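Flestska Printed Wall Panels and Corner Trim

Home > Walls and Floors > Panels > Flestska

Flestska is a range of printed panels for small enclosed areas: booths, display boxes, workbench surrounds, closets and the backs of shelving units. The panels are sold singly or as a corner set with the aluminum trim included. We cut to size at our Pirincombe shop and ship flat.

Designs

Leaf Gray – an off-white mottled ground with large soft gray leaves and grasses. The print is big, so it looks best on a panel at least 500 mm wide.
Plain Mottle – the same ground with no leaves.
Slate – a dark gray with a fine grain.

The leaves in Leaf Gray don't repeat from panel to panel and they aren't meant to line up at a corner. If you want the pattern to run on across two walls, tell us when you order and we will cut both pieces from one long sheet. There is a small charge for this and it adds a day.

Sizes

Standard panel: 500 mm x 300 mm
Long sheet: 3000 mm x 500 mm
Cut to size: any size up to the long sheet, whole millimeters only

Please measure the wall in three places and give us the smallest number. Walls are hardly ever square, and a panel that is a little short will be covered by the trim. A panel that is too long has to be cut again on site.

Trim

The corner strip and the floor strip are both plain silver aluminum. The corner strip covers the joint where two panels meet. The floor strip covers the seam at the bottom and is thinner. Some customers leave the floor strip off one wall, usually the back one, and let the edge of the panel meet the floor. It is up to you. With no strip the bottom edge of the panel shows as a thin pale line.

Strips come in the same lengths as the panels and can be cut with a fine hacksaw. File the cut end before you fit it.

What is in the corner set

Two panels in the design you choose
One corner strip
Two floor strips
One tube of panel adhesive
Fitting sheet

Order code 423. For three-sided enclosures order one corner set, one extra panel and one extra corner strip.

Fitting

Lay the floor first. Then fit the back panel, then the side panel, then the corner strip, and finish with the floor strips. Hold each panel in place with tape while the adhesive grabs and leave it overnight before you lean anything on it. Jiahui Lu at the trade counter can go through the steps by phone and is in every day except Thursday.

Don't use the adhesive on bare concrete block or on wallpaper. Painted drywall, plywood and metal are all fine once they have been wiped down.

Floors to go with it

We get asked which floor goes with Leaf Gray. The walls are pale and fairly quiet, so a strong floor works well with them. We sell a lot of it with the Cattaneo marble-pattern floor in red-brown, which has white and light gray veins in it. The gray in the veins is close to the gray of the leaves. Plultberg plain gray is the other one people pick, mostly for work areas where small parts need to be easy to spot.
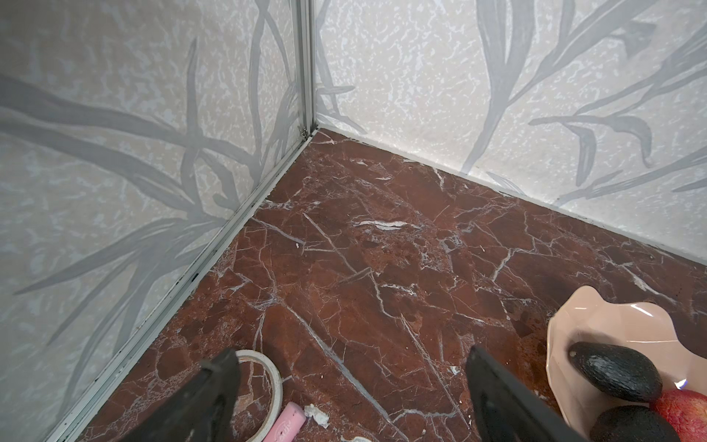 Floor samples are free, up to four per order, and come in the same envelope as the panel samples. The colors on a screen are never quite right, the red-brown least of all, so please get a sample before you order a full floor.

Cleaning

Wipe the panels with a damp cloth and a drop of dish soap. Don't use scouring pads or anything with bleach in it. Dirt collects along the floor strip, and a cloth tends to push it further into the seam. Use an old toothbrush or the narrow nozzle on a vacuum, then wipe.

Marks from tape adhesive come off with rubbing alcohol. Try it on a corner first.

Delivery and returns

Standard panels and corner sets are kept in stock. Cut sizes take a week. Long sheets go by truck and someone has to be there to sign for them. Check the corners of the panels before signing – that is where damage shows up first.

Standard sizes can be returned unused within 30 days. Cut sizes can't be returned unless we made the mistake.

For large orders or odd shapes, send a sketch with measurements to Emerson Magalhães in the cutting room. Pencil on paper is fine.

Related items: Flestska end caps, panel adhesive, Cattaneo floor samples, Plultberg floor samples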